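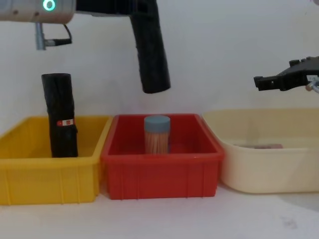
Reet Lill 在上一篇底下问，录示教数据干嘛非要花钱买一整套，自己拿两只旧手柄加个脚本不也能录，她们那边就是这么凑合过来的，录出来的东西照样能训。

能训，我信！我自己凑合了大半年，手柄用过，键盘也用过（别笑），最后还是掏钱买了 Grukar。所以这篇就当回她的，顺便把这套东西用下来的感受都倒一倒，好的坏的都有，长，慢慢看。

首页 | 评测 | 折腾记录 | 数据 | 留言板 | 关于

先说买的是什么。Grukar 是 Amo 出的双臂示教采集套件，箱子里是一对主手、一个脚踏、一个胸前视角的相机支架、一堆线，还有录制软件的授权。机械臂本身不含，得自己有。我的两条臂是原来就在用的，接上去花了一个下午，其中一大半时间耗在找一根转接线上，说明书里写“请使用随附线缆”，随附的线有好几根长得一模一样，没有标签。第一个扣分点，送你了。

装好以后手感是真的好。主手很轻，我推到哪儿从臂就跟到哪儿，延迟小到聊着天就忘了。以前用手柄，夹一个圆罐子要先挪位置，再转手腕，再下去一点，再挪回来，录出来的轨迹一顿一顿的，像刚学倒车。模型也跟着学，学得特别像，到了罐子边上先愣一会儿再下手。换了主手之后轨迹顺多了，一把过去，停，夹，抬，走。光这一点我就不想退回去了。

我现在主要录的是收纳盒之间倒腾东西，黄的、红的、米白的三个塑料盒并排放在白桌子上，东西从这个盒换到那个盒，有时一只手就行，有时两只手得配合。牙签罐是我的老演员了，透明的，里面牙签一根根竖着，灰蓝盖子。选它是因为透明东西对视觉来说烦人，我就想让它烦。真要部署到谁家厨房里，总不能跟人家说请您把罐子都换成不透明的吧。

一开始我偷懒，罐子每次都摆红盒正中间，录了40条，训出来一试，在正中间百发百中，往旁边挪两指宽就对着空气合爪子。这锅 Grukar 不背，是我自己的问题。但它的软件里有个功能我后来特别依赖，叫“起始叠影”，开录之前把前面那些条的第一帧淡淡地叠在画面上，你一眼就看出来：哦，全堆在一块儿了，换个地方放。就这么一个小东西，比我以前贴便签提醒自己管用得多。我现在每录几条就看一眼叠影，哪儿空着往哪儿摆，靠边的、贴角的、歪着的都来点。

脚踏也要夸。踩一下开始，再踩一下结束，长踩作废。两只手都在主手上的时候你根本腾不出手去点鼠标，以前用键盘那会儿我是用下巴按的空格（真的，别学）。长踩作废这个设计我一开始没当回事，后来发现它直接影响数据干净不干净。录砸了的那条如果删起来麻烦，人就会跟自己说算了留着吧，应该没事。然后你就有了一堆“应该没事”。

不过！失败的也别一股脑全扔。Aigars Rätsep 跟我吵过这个，他主张只留干净的，我是把“夹歪了、松开、重新夹好”这种单独打个标签留着的。我自己两种都训过，带上这些补救片段的那版，夹歪以后会退一点再来，干净版就傻在那儿了。次数不多，不敢说是定论，反正我这儿是这样。软件里的标签可以自定义，这点方便，就是标签名只能用英文字母，打中文直接给你存成一串方框，后来我全改拼音了，“buqiu”现在是我数据集里的正式术语。

该骂的来了。

相机支架。胸前这个视角本来很香，两条臂和盒子都能收进来，跟人低头干活看到的差不多。可是臂伸到盒子上方的时候，自己会把画面占掉一块，目标偏偏老在后面，这是视角的毛病，换谁家都一样，我认。我不认的是支架那个旋钮，拧到底还是会慢慢往下垂。有一回我从早上录到下午，晚上回看才发现后半截的画面比前半截低了一截，13条全得单独拎出来。现在我用扎带捆着，丑，但是不动了。这么贵的东西让用户自己捆扎带，说不过去。

软件的回放。单条回放没问题，两条对比着看就卡，拖进度条要等，等完画面和关节曲线还对不齐，得重开一次才好。我十月给 Amo 写过信，回得挺快，说下个版本修，到写这篇的时候下个版本还没来。

导出。默认导出他们自己的格式，要转成通用的得勾一个藏在三层菜单里的选项，勾了以后不记，下次打开又回去了。我有一次忘了勾，导了64条出来，硬盘嗡嗡转了半天，全是我训练脚本读不了的东西。当时是凌晨两点多，我对着屏幕说了一些不适合写在这儿的话。

还有手累。主手虽然轻，举着录一个钟头肩膀还是酸。我的办法是在胳膊肘底下垫个靠枕，录一阵站起来换换盒子里的东西，正好顺手把摆位也打乱了。Dace Vasiliauskas 说她是两个人轮着录，好处是两个人的习惯不一样，数据也杂一点；坏处是有个人特别爱从左边绕，训出来的模型在两条路线之间犹豫，走到一半不知道听谁的。这个坑我一个人录就没有，可是一个人录又太单一，唉，怎么都有话说。

也有人问我怎么不买 Eglītis 那套，便宜不少。我借来用过2天，主手偏涩，小动作推不动，一使劲又过头，录牙签罐这种还行，录软的扁的东西就难受。但它的支架一点不垂，旋钮拧上就是拧上了。谁能把这两家合并一下我立刻下单。

所以值不值？看你录多少。要是就录一个动作做个演示，Reet 的手柄方案完全够，省下来的钱买点别的。要是跟我一样三天两头换物件换摆位，录完训、训完发现缺什么再回来补，那脚踏加叠影这两样能给你省下非常多的时间，人也没那么暴躁。我给四星，扣的那一星里半颗是支架，半颗是导出菜单。

下一篇打算写双手配合的，一只手扶盒子一只手取东西那种，目前录得很烂，右手老是抢跑。有录过的来留言板教教我，尤其想知道你们开录之前两只手停在哪儿，是固定一个位置还是随便放。

对了，线缆标签那事我后来用指甲油解决的，红的接左臂，没涂的接右臂。

分享 13 | 收藏 40 | 评论 2

上一篇：手柄录示教，我录到怀疑人生
下一篇：（还没写）

返回顶部 | 联系站长 | 转载请留言 | © Grustport 折腾记录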